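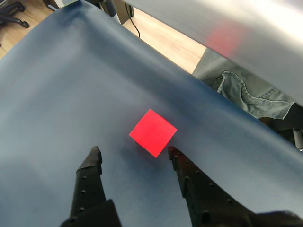
4. First wash and drying, Tenden covers

1. Shake out outdoors. Close all zips.
2. Cold wash, gentle. Liquid soap only, half a cap. No softener!!
3. Spin at low speed. Higher will crease the backing for good.
4. Hang over two lines, not one. Leave overnight.

CAUTION: no tumble dryer. No iron on the face side.

Note: some color in the water is normal for teh first two washes. Wash alone till it runs clear.

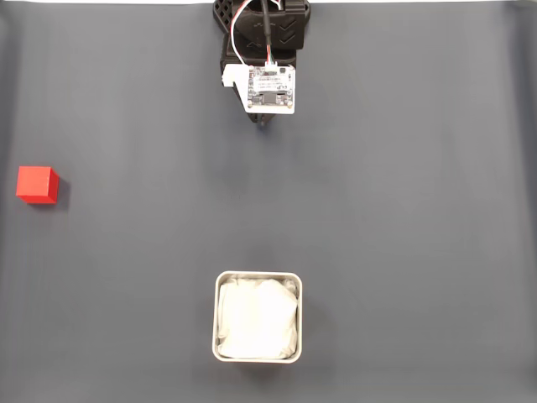
5. Brush the pile one way while still slightly damp. Soft brush.
6. Refit from the back corners, then front. Tight fit at first, loosens in a day or so.

Spare zip pulls: order part 377, see Cantero list. Anything else ask Yolanda Cordero at Stesudach, have your reciept handy.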